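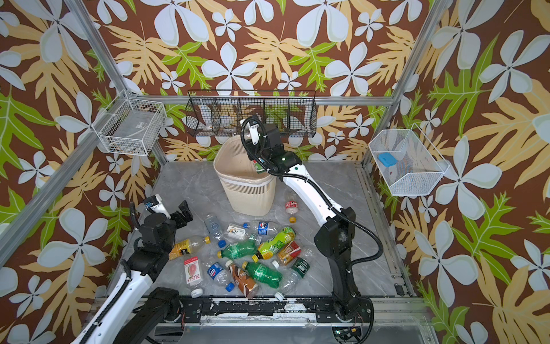
Notebook 3, p. 41

August 30, 2024

OK, bottle day. Vetirholm wants a yes or no from us on the Fladard two-arm sorting kit before the loaner agreement runs out, and I've been putting off the trash task since April, so I cleared the bench calendar and got on with it. The job as their brochure sells it: pile of empties on the floor of the cell, arms put them in the bin, you go get coffee. I did not go get coffee. I sat there with the notebook like a nervous parent.

Setup was quicker than I remembered from the first kit. Bolted to the rail, homed both arms, loaded the "household" package, done before Harriet was off her call. The manual still has the left and right cable diagrams swapped (p. 12, I've penciled it in our copy, please don't erase it again!).

What I'm watching for is grip choice. Soft bottles with the caps on behave nothing like soft bottles with the caps off, and the kit has one force setting for the lot unless you pay for the Sison add-on. More on that below, because the pricing made me grumpy.
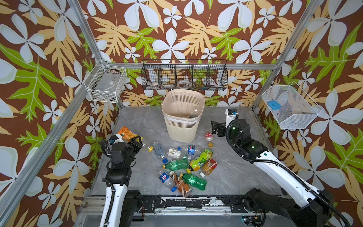 Till Böttcher wrote back on the shared page that I'm being too kind about the single force setting. He'd want to see it on cans and glass before anybody signs, and he thinks the add-on should be in the box at this price. Fair enough, I think he's right about the add-on. Cans I can do next week. Glass I'd like to talk about first, I'm the one who sweeps up.

Wrist views next. I like these a lot more than I expected to (the Buvgate unit we tried had such a narrow view that you were basically guessing), and you can pull them up in the browser without installing a thing. 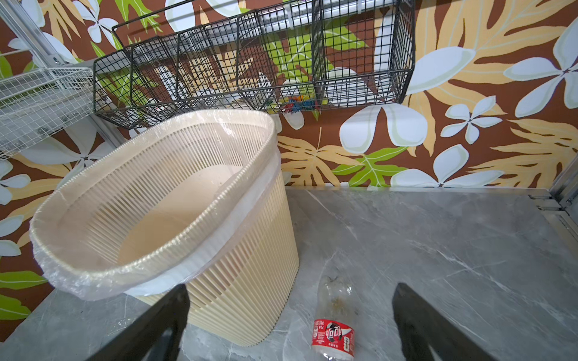

Wrist view, crushed bottle between the fingers, bin behind.

Flattened ones are what I'd lean on in a demo. A nice round bottle makes any gripper look smart. I'd also ask Vetirholm how their pick order gets decided, since the manual gives it one sentence and the sentence is "automatic."

Money, so I don't have to look it up again: kit is 3,000, or 3,529 with the Sison force package. Support covers up to 2 years. Verna asked whether spare fingers are included and I can't find it anywhere in the quote, so that goes on the list.

One gripe for the log: the browser viewer doesn't stamp the time on saved stills. Blurry ones get kept along with the sharp ones too, no filter that I can find.
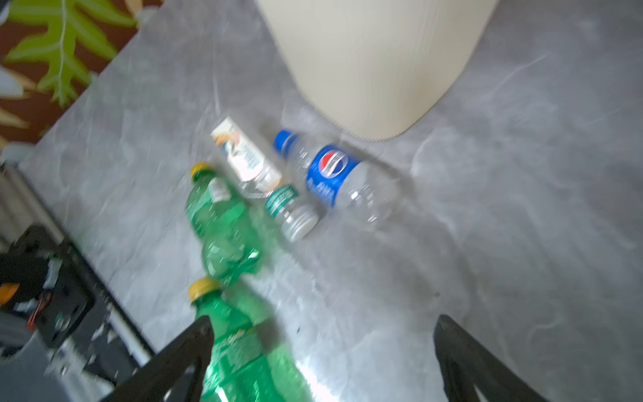 To do before the call with Vetirholm

Ask about spare fingers and what they cost on their own.
Cans, same floor, same bin.
Get Ezekiel to read the warranty page, he's better at that than me.
Time stamps on stills??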